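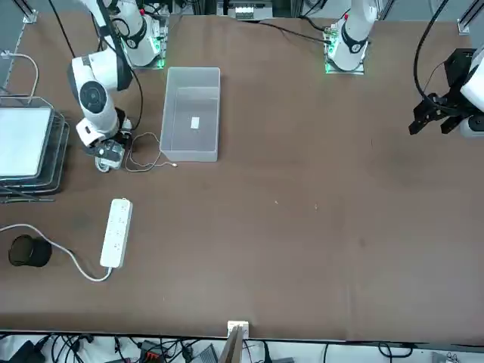
Kistow abre el plazo de recogida de pequeños aparatos eléctricos

Kistow, 19 de septiembre de 2019. La empresa Hodžić pone en marcha en Kistow una campaña de recogida de cables, cargadores, regletas y otros aparatos pequeños que los hogares guardan sin usar. La campaña dura 14 días y cuenta con 7 puntos de entrega repartidos por los barrios.

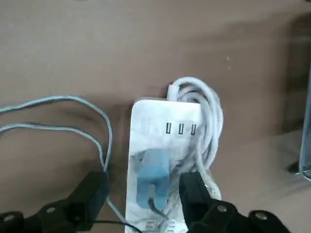

Regleta blanca con tres puertos USB.

El material se clasificará en la planta de Plendness. Lo que funcione pasará una revisión eléctrica y se entregará a centros de formación; el resto se desmontará para recuperar cobre y plástico. El objetivo es llegar a 1,000 kilos.
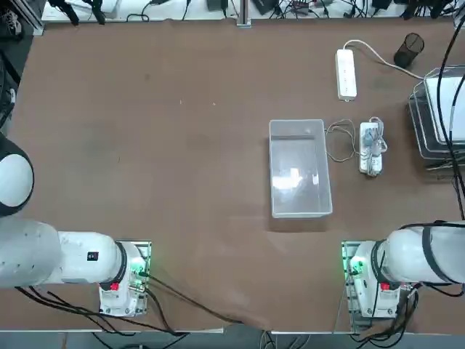

Los puntos de entrega admiten hasta cinco piezas por persona y visita. No se aceptan pilas sueltas, bombillas ni electrodomésticos grandes, que deben llevarse al punto limpio municipal.

Los primeros 500 participantes recibirán un vale de descuento para las tiendas Zendia, válido hasta fin de existencias.

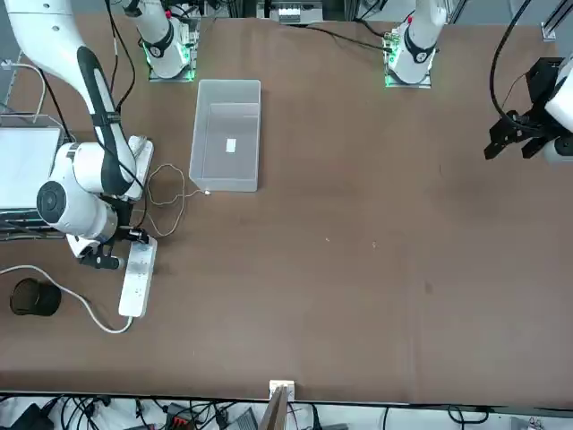
Los horarios y direcciones se pueden consultar en las oficinas de Hodžić y en los tablones de los centros cívicos. Las comunidades de vecinos pueden solicitar una recogida conjunta en el mismo plazo.

Contacto de prensa: departamento de comunicación de Hodžić, Kistow.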